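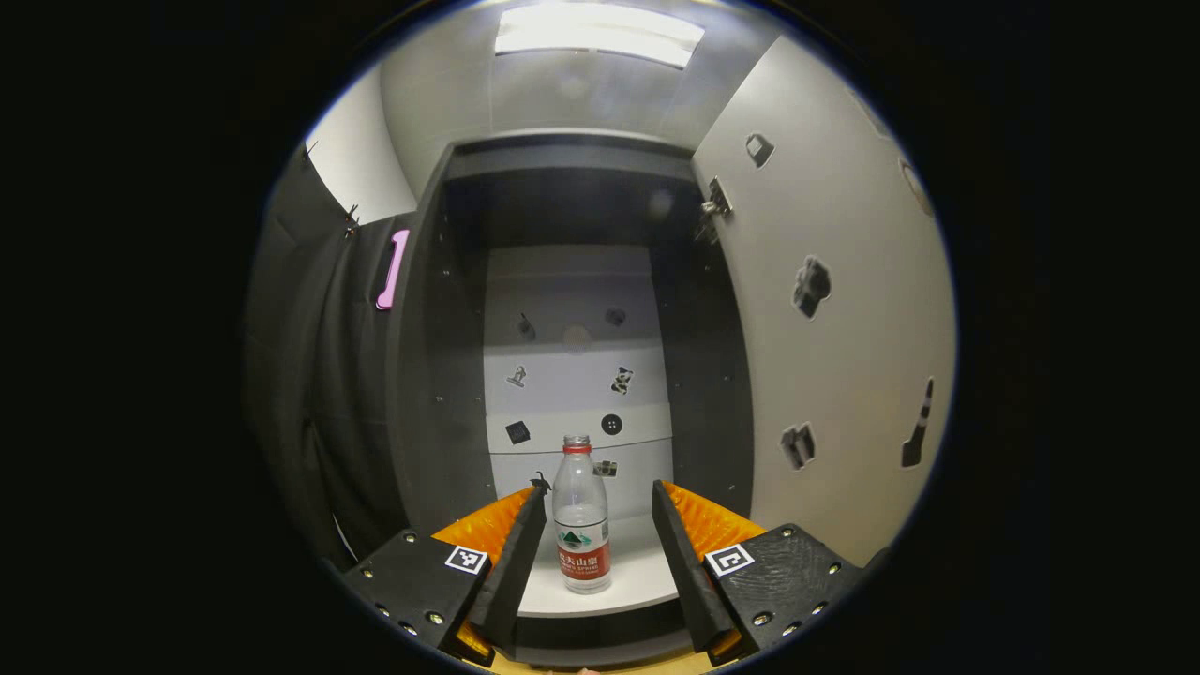

Zultgate Shelf Station
Item 605

The Zultgate is a pick-and-place station for workplaces that move bottles, cartons and small packs by hand all day. It takes over the repeated reach into a shelf or booth. Your staff keep the jobs that need judgment: checking orders, dealing with damaged goods and deciding what goes out first.

What changes for staff

Operators no longer stand at the shelf for a full shift. One person looks after the station from the Indeck panel, restocks it and answers its stops. Most sites move the other picker to packing or receiving. We ask customers to settle the new duties with their crew before delivery. Brernby, our first site, started in February and now rotates people through the operator job so that everyone learns it.

New items are taught by the people who used to pick them. They show the grasp with a hand-held two-finger gripper, and the station is set up from those runs. No programming is needed. Plan on 20 demonstrations for a simple upright bottle and 100 for soft or odd shapes.

Specifications

Gripper: two fingers
Items stored: 309
Operator training: 20 hours, on site
Control: Indeck panel, with stop button
Supply: station, panel, hand-held gripper, spare finger set

Limits

Not for open containers, glass under load or hot goods. Staff must stop the station before reaching inside. Lifting full cases remains a manual job and your current lifting rules still apply.

Ordering

Sold and serviced by Mousavi. Training is included in the price. Spare fingers can be ordered separately under the same item number.

Page updated Jul 8, 2022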